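Does groundwater keep a river flowing in a dry October?

Wiebke Rathjen
Our gauge at Tyagi records steady flow after weeks without rain. Please advise on the source.

4 comments

Vorkico
The source is most likely baseflow. Water stored in the ground seeps into the channel through the bed and banks.

Tridix
Check for reservoir releases upstream too.

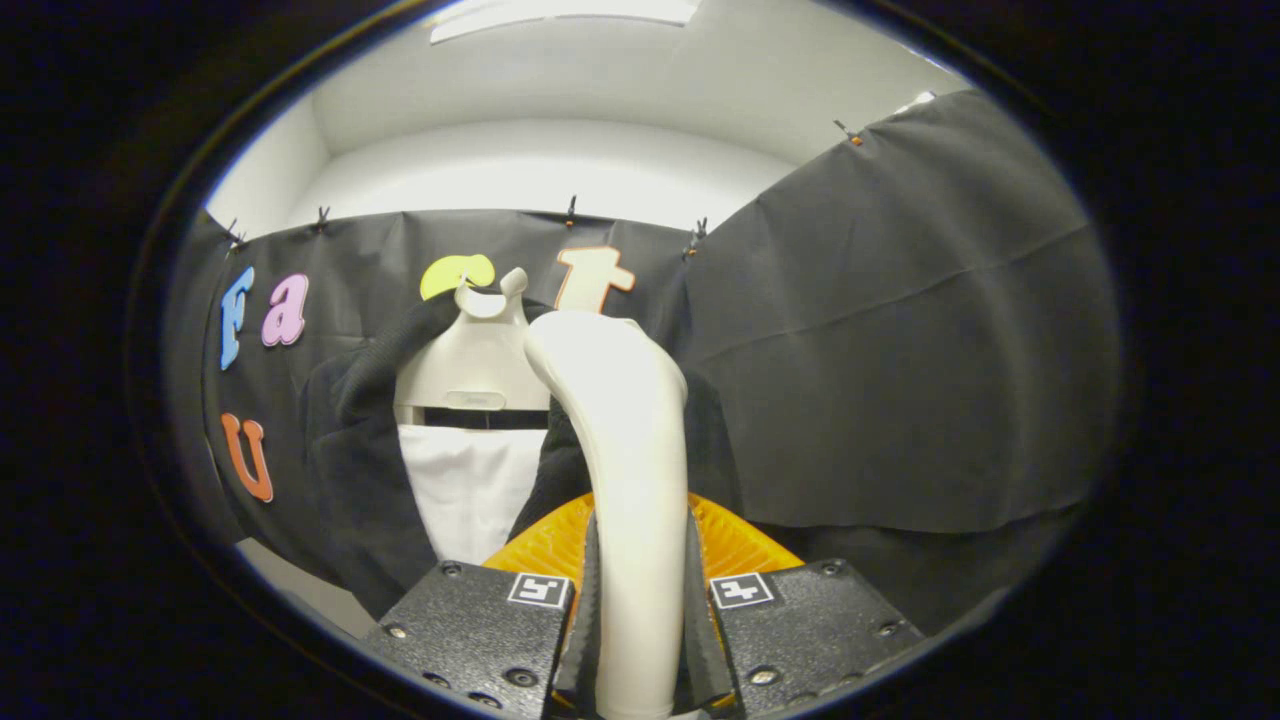
A release usually shows as a sudden step in the gauge record, while baseflow declines slowly.

127 views
Share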